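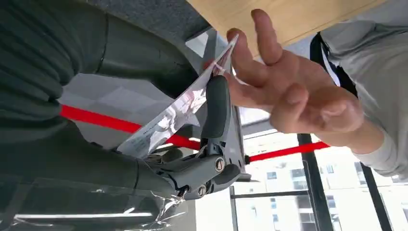 ## Handover release fires too early, thin glossy strip, wrist cam

**Despina Furtună**

Stack is Seltier for planning, Fomach driver on the hand. Robot gives a thin shiny strip to a person. Release = hand mask overlaps object mask for 8 frames, then open.

Trouble is it opens when the fingers are only close to the tip. Mask overlap goes true way before contact. Also the object mask keeps eating the clear plastic film by the wrist, same white highlights as the strip, so the strip "grows" and the overlap gets worse.

Tried upping the frame count, now it just feels laggy and still drops sometimes. Finger current is logged at 200 Hz but I don't use it for anything yet. Should I? Or retrain segmentation first? 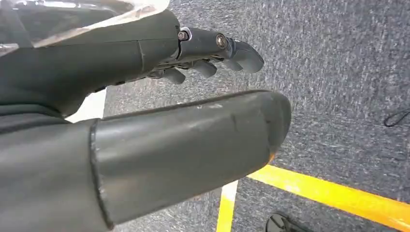
## Replies

**Krum Dimitriou**

had same thing, lower the confidence threshold and it goes away. or use a thicker object lol

**Lejla Stojanovska**

Please don't lower the threshold, you'll get more film in the mask, not less.

Use the current. Vision should only arm the release, never fire it. What I run:

- armed: hand mask within 2 cm of the object's far end
- fire: pull detected on the finger current for 100 ms while armed
- disarm if the hand mask leaves, and reset the baseline

Take the baseline *after* the arm stops moving. Otherwise gravity and motion show up as pull and you're back were you started.

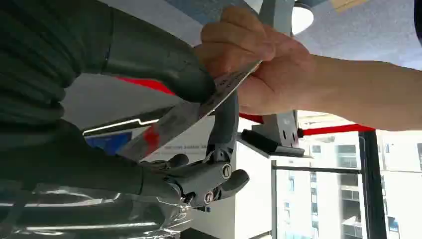 *Fingers over the top edge, thumb under. This is the state you want before anything opens.*

With a thin strip the pull signal is small, so filter it but not too much, every bit of smoothing is delay the person feels. I'd also low-weight the depth on anything shiny.

**Gerardo Pangilinan**

+1 to Lejla. For the film: static mask. It rides along with the arm, so in wrist cam coords it mostly stays put. Paint that region as ignore in the segmentation config and check it again whenever the wrap shifts.

One more thing, keep separate release profiles per task. Ours in Bullwood had one global one

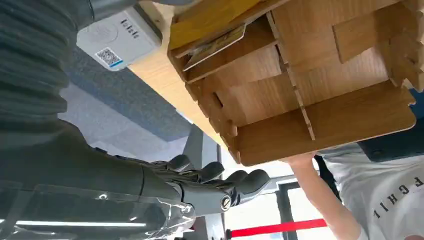

and it bit us as soon as somebody was steadying a bigger wooden piece with their hand near the fingers. Hand close, so armed, and any bump on the piece would count as a pull. Now the planner has to be in the handover state or the release node ignores everthing. Ten minute change, do it before retraining.

**Despina Furtună**

OK doing the state gate + current tonight. Will post logs if the baseline drifts.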